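3. Démonstrations par téléopération

La tâche retenue pour le projet Mandus est le déballage de bouteilles en verre calées dans du polystyrène. L'opératrice, Yoon-hee Ko, commande les deux bras à distance.
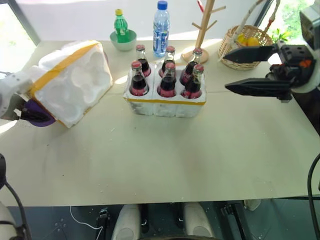 Figure 3 : le bras gauche tient un bloc de polystyrène, la pince droite est ouverte.

Nous avons enregistré 25 démonstrations. L'approche se fait doigts écartés, bouteille entre les deux. 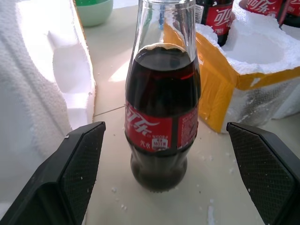
La fermeture est ensuite commandée à vitesse réduite. Les essais interrompus ont été retirés du jeu de données.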